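The Tulip Years

I planted my first tulips the way I do most things, which is late and in the wrong shoes. The ground in Grostton had already gone stiff, I had a paper sack of bulbs from the hardware store, and I figured if a squirrel could bury an acorn I could manage this. Seventeen bulbs went in. Five came up. I was so proud of those five that I called my sister and made her listen to me describe them over the phone.

That was a while ago, and I've gotten worse since (more bulbs, I mean, and more phone calls). My backyard is mostly clay with a strip of decent dirt along the fence, and I've fought my neighbor's maple for every inch of it. What I wanted, all along, was enough tulips to cut without feeling guilty. If you grow ten of something you can't bring yourself to take the scissors to it. You just stand at the window.

The person who cured me of that was Emmett Ambrose, who grows cut flowers on three acres out past the Osico road. He pulls the whole plant, bulb and all! I yelped the first time I saw him do it. He told me most of the big fancy tulips sulk in their second year anyway, so he treats them like lettuce and orders again every July. Last season he ordered 3,139 bulbs and could tell you where nearly every one of them went.

I still can't do it his way. I cut mine and leave two leaves on the plant and hope. But I did take his advice on color, which was to quit buying the mixed bags. One red, lots of it, and suddenly the kitchen looks like somebody lives there on purpose.
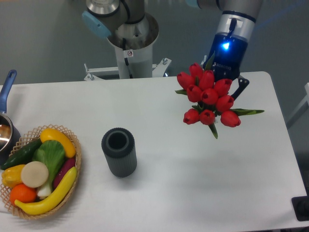

Keeping them going indoors

Pick them early, when the bud is closed but you can see the color coming. They'll open on the counter and you get more days out of them. I cut mine around breakfast, before the sun gets over the garage, and stick them straight into cold water.

They keep growing after you cut them, too, which I love and which drives my sister nuts. You arrange them nicely at night and by morning they've all wandered off toward the window. A tall vase with straight sides helps some. Wrapping the stems in newspaper for an hour helps more. I've tried the penny trick, the sugar trick and the vodka trick, and I'd say save the vodka.

Don't put them in with fresh-cut daffodils, whose sap will clog up the tulip stems. Emmett lets his daffodils sit in their own bucket overnight first. I forget every single spring and then I'm standing there at six in the morning, sorting stems in my bathrobe.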